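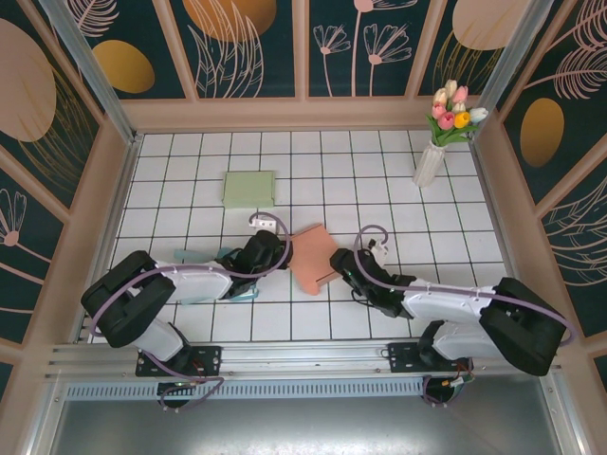
My project started with my nan's hallway in Olham, which is tiny and has the loudest wallpaper I've ever seen, and which everyone in the family says feels bigger than mine (mine is magnolia and sad). I wanted to know if a busy pattern really does shrink a small space or if people just repeat it. The sort of wall I mean is dark teal with big beige and mustard ovals and thin pink leaves drawn over it, and I'd happily put that above a white tiled floor any day. My tutor, Marama Grimshaw, was less sure!

What I did

I made a questionnaire with pairs of room sketches, same room each time, one with plain walls and one with patterned, and asked which felt bigger and which people would sooner sit in. I got 248 replies, mostly from students in the McKinnon building and from customers at Ovetti, the café on the corner, who let me leave a pile by the till. Mereana Pryor helped me type them up in July and we got through a lot of toast.
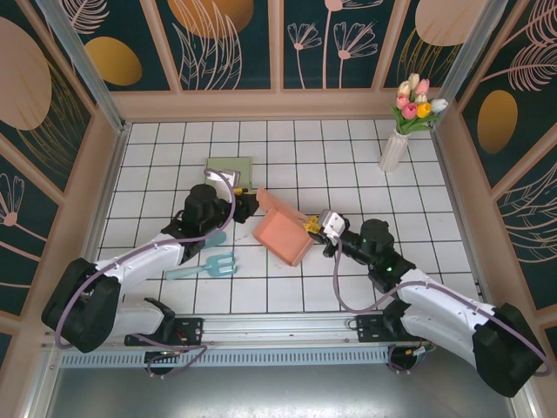 Dark teal panels with pink and gold plant motifs, and a pale sage-green box on the white tiles.

What people said

Plain walls won on size, but by less than I'd guessed. On where people would sooner sit, the patterned rooms did much better, especially the dark ones – the word "cosy" kept turning up in the comments box. A few people hated everything and wrote that down too.
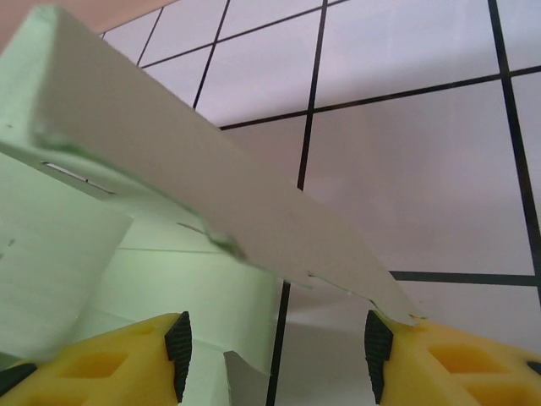
The last part of the project was colour samples, and I should have planned it better. I'd painted mine on stiff card or foam board with a pot of Prika green and carried them about in a tote bag, so the corners went first. Pale colours are cruel like that: on a grey-green panel you notice the tiny nicks and the torn notch near the tip before you've even thought about the shade. Two people marked my green down for looking "tatty", and I've left their scores in.

If I did it again I'd use proper board and ask people how big their own front room is. I'd also draw the sketches with furniture in, as several people wanted to know where the sofa was meant to go.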